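Practice Standards Editor (part-time, fixed term)

Bikden – Cumport site, with two days a week from home if you must

We have a rulebook. It is called the Handling and Demonstration Code, it runs to 328 clauses, and we are fairly sure that two of them contradict each other. We are looking for somebody patient to find out which two, and then to fix the rest.

The Code tells our demonstrators how to work at the tables: how to hold the hand-held grippers, how to start and finish a task, what to do with cables, when to stop and throw a take away. It was written over several years by people who each believed they were writing the final version. Clause 41 defines "neutral position." So does clause 197, differently. Clause 112 says "use common sense" and refers the reader to an appendix that was removed.

You would spend your first month at the tables, doing the work the Code claims to describe. We insist on this. The last editor we hired read all of it beautifully and had never picked up a gripper, and we got a very elegant section on wrist angles that no wrist could follow.
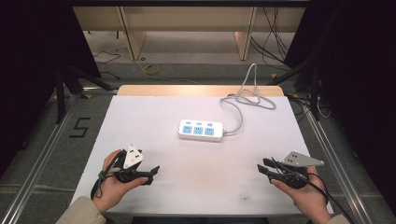 After that you would rewrite the thing, section by section, with the demonstrators reading each draft and telling you what is wrong with it. They will not be shy. Section 6 (corded items) is first in line, as it currently has four words for "cord" and no rule on where the slack should go.

What you need:

Experience writing procedures, safety rules or test methods that other people had to follow
Steady hands, or at least hands you are on good terms with
The nerve to delete a clause when its author is sitting across from you
Some familiarity with robot safety standards. You do not have to recite them. Please do not recite them.

What you get:

A contract of 3 days a week, starting in August
$2,440 a month before tax
A desk near the window and a printed copy of the Code, which also props the window open

To apply, send a resume and one page of instructions for any household task to Josiane Hamel, Practice and Standards, Bikden. We will hand your page to a colleague and do exactly what it says – so check it first. Cover letters are optional and will be read by Josiane, usually over lunch.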